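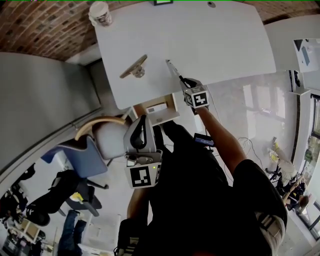

Shared desks at Brumuvitz: questions we keep getting

Do I get my own desk?
No. You get a desk. Whoever was on it yesterday may want it again today, and they have no more claim to it than you do. If you need the same spot every day, ask for a fixed place and pay the fixed price. We won't pretend the flexible plan does the same job.

What should be on a desk when I leave it?
Nothing that came in with you. Paper cups are the worst offenders. Everybody says they were coming back for it, and by the evening the cup is still there.

Can I leave my things to hold a place over lunch?
For an hour, yes. After that we move them to the shelf by the door. A jacket on a chair does not count as a person.

Is the exposed brick a problem?
It looks good in listings, which is why everyone has it. It also sheds grit onto any desk pushed up against it. Wipe the back edge before you put a laptop down. Please don't tape anything to it. The tape falls off and takes a bit of mortar along.

What is the round hole in the desktop for?
Cables. Feed them down through it and plug in underneath. Most people hang them over the front edge instead and then complain when a knee pulls the charger out.

Why are there so many cables on the floor?
We ask ourselves the same thing. We bought clip-on cable trays from Windeo, and 11 of them came unstuck within a month. Maybe yours will hold. We went back to plain hook-and-loop ties, which cost almost nothing and do the job as long as people use them. If you unplug something, coil it up. If you don't know what a cable belongs to, leave it alone and tell the front desk.

Can I plug a power strip into another power strip?
No, and we do check.

Are the chairs any good?
Some are. They were bought at different times and it shows. The ones with curved wooden armrests look nicer than the plain black ones, but try both before you decide. Looks tell you very little after 3 hours of sitting. We priced the Juron chair everyone recommends, at $700 apiece, and couldn't find a person who liked it better with the label covered up.

Do white desks stain?
Yes, whatever the catalog says. Coffee comes off if you get to it the same day. Marker usually doesn't. Skip the special desk spray and use a damp cloth with a drop of dish soap.

Does the glass partition keep the noise out?
It takes the edge off. Anyone who sells you glass as soundproofing should be asked to stand behind it while you make a phone call. It also throws reflections, so turn your screen if they bother you.

Would a professional organizer help?
Trajkovski quoted us $2,000 for a "workspace reset." As far as we could tell, that meant throwing out old paper and labeling drawers. We did it ourselves in December. It stayed tidy until the middle of January.

Who do I tell if something is broken?
The front desk, before noon if you want it looked at the same day. Notes left on the furniture tend to end up in the trash.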